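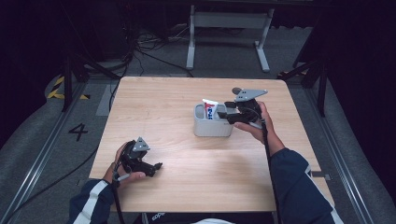 Both hands busy at the table, the gray caddy in the middle.

The Shadow of Clirance

The shadow would pass over our valley at ten minutes before four in the morning. It came from an asteroid by the name of Clirance, a dark piece of rock 53 kilometers wide, which on this night would go in front of a star in Gemini. For the people who stood in the right place, the star would disappear for 3 seconds. After that it would be there again, as if it had only closed an eye.

I drove up to Tadberg in the evening with the telescope on the back seat under two blankets. It was November and the road was already white above the trees. I had been asked to observe from the south side of the shadow, where the path was less sure, and I knew that Bart Prins would be there too, because Bart Prins had observed from the south side of every shadow since before I was born.

We had not spoken for two winters. The reason was a small one. I had written a report in which I said that timings made by eye should no longer be used when a camera was present. I did not put his name in it. In our club there was only one man who still made his timings by eye, so it was not needed to put the name.

His car was standing in the field behind the old ski hut. He had placed his telescope next to the wall, out of the wind, and he was sitting on a kitchen chair with a coat over his coat.

"You will have trouble with the hut light," he said, when I came near. "It goes on by itself when somebody walks there."

"Where do you walk, then?"

"I don't walk. I sit."

I put up my tripod on the other side of the field. It took me longer than it should, for I had forgotten the gloves with the open fingers, and each screw was so cold that it felt sharp. By one o'clock I had the camera running and the time signal on the screen. The star was easy to find. It had no name, only a number in a catalog, and I suppose that in all of history few persons had looked at it for its own sake. Now there were nine stations along the shadow, from the coast to Fetmont, and all of them were looking.

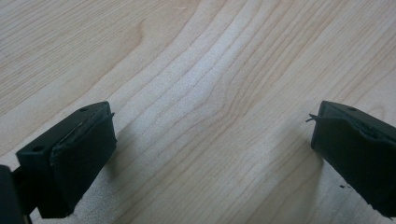 At two o'clock the clouds started to come over from the west. They were thin at first. The star became a little weaker on my screen and then strong again, and every time this happened I felt it in my stomach. I sent a message to the station in Fetmont, where they had the big Verhoeven telescope, the one with a mirror of 90 centimeters. They answered that they had closed the dome. It was snowing there.

I walked over to tell Bart. The light of the hut went on and he covered his eye with his hand.

"I'm sorry," I said.

"It will take me twenty minutes before I see well again. We have time."

I told him about Fetmont. He nodded with the hand still on his eye. Then, with the other hand, he took a thermos from under the chair and held it out in the direction where he thought I was. I drank from the lid. It was not coffee but soup, with much pepper.

"Do you still speak it on a tape?" I asked.

"I say 'gone' and I say 'back.' The radio gives the seconds behind me. Later I listen to it and subtract for my age." He thought about it. "Each year I must subtract a bit more."

I wanted to say something about the report, and I had even prepared some sentences in the car. They were good sentences. But it is hard to say a prepared thing to a man who is sitting in the dark with his eye covered, and I only said that the soup was good, and went back along the fence so that the light would stay off.

At half past three the sky over Tadberg was open again, so wide and so black that I stopped looking at the screen. One forgets this when one works with a camera. The Milky Way went down behind the hut like smoke. I could see Gemini high up, the two bright heads next to each other, and although I could not see our star without the telescope, I knew exactly the empty spot where it was. I thought about the shadow. It was already on its way. At that moment it must have been over the sea, a round patch of less light, so faint that no fish and no sailor could notice, and it was going faster than any airplane.

Five minutes before the time, my screen froze.

I will not tell all that I tried. The cable was in, the battery was full. I started the computer again and it told me with a friendly picture that it was preparing an update. I remember that I stood there with both hands on the lid of the machine, as you hold the shoulders of a person you want to shake. Then I took out the camera, dropped it in my pocket without its cap, and put in the eyepiece.

I had no tape and no radio. From the other side of the field I could hear Bart's radio, very small, giving its seconds.

The star was there. It was a simple white point, trembling somewhat. I had not looked at a star through this telescope with my own eye for years, and I was surprised how much it moved, and how alive it looked. I tried not to blink. My eye filled with water from the cold.

Then it was gone. It did not fade. There was a star, and there was none.

"Gone," said Bart, over the field, in the voice of a man who reads a name from a list.

I breathed in. It came back.

"Back," said Bart.

I was going to stand up straight, my neck was hurting, but I stayed a moment longer, I don't know why. And then it went out again. It was so short that I would have called it a blink, and I was sure that I had not blinked.

Bart had said nothing. I listened to the radio. After a long time he said, not so calm now, "Gone. Back. Short one." And then, loud, over the whole field: "Did your camera get it?"

"No," I called. "The camera was out."

"Out?"

"I looked myself."

The light of the hut went on. He had stood up from his chair and was walking to me through the frozen grass in his two coats, and I saw for the first time that he had become an old man. He stopped at my tripod and looked at the eyepiece.

"Don't tell me what you saw," he said. "Write it down first. I have it on the tape. If we talk, it is worth nothing."

So I wrote it down in my car, with the inside lamp on, in pencil, since the pen had frozen. I wrote that the star had disappeared two times. I wrote that the second time came after the first, with a pause in between that I could not measure, and that it was much shorter. I put my name under it. It looked like the letter of a child.
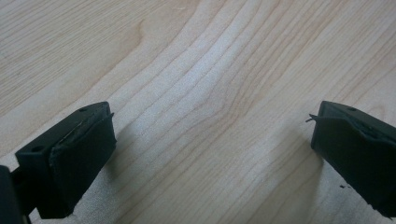 In the morning we compared it in his kitchen in the valley. An asteroid can have a moon, this is known, and a moon can throw its own shadow next to the big one, but for Clirance it had never been seen by anyone. Bart played the tape and I laid my paper next to the machine. He had no map of the shadow in the house, so he used the table for it. It was made of pale wood, and in the middle the lines of the grain came together in a narrow, wavy band and then opened up again toward the edge. "Let this be the path," he said, and he moved his finger over the place where they were closest. "Here is Fetmont, in the snow. Here is us." A little to the side the grain made a small curved swirl, like a hook. He put the sugar bowl on top of it. "And there goes the moon, if it is a moon."

"They will not accept it," I said. "Two people by eye."

"You wrote that yourself."

"Yes."

He played the tape again. You could hear the radio and the wind on the microphone, and his breathing, and then the word. Behind it, far away and not very clear, there was another sound that I had not noticed before. He turned the machine louder. It was me. At the second disappearance I had shouted something, not a word, only a kind of "ah," and it stood on the tape a good bit before his own voice, exactly between two seconds of the radio.

"That is quick," said Bart. "You were quicker than me."

"I don't remember it."

"It's better when you don't remember." He took my pencil and wrote the time of my shout under my name, and then his own time below it, with the correction for his age, and he made a line under both. There remained a difference of two tenths. He looked at this number for a while with his head to one side.

"When is the next one?" I asked.

He got up to look for the list. It was under the bread, he said, or it was in the car. I heard him go through the drawers in the hall, and outside it had begun to snow here also, and I rewound the tape to hear it another time.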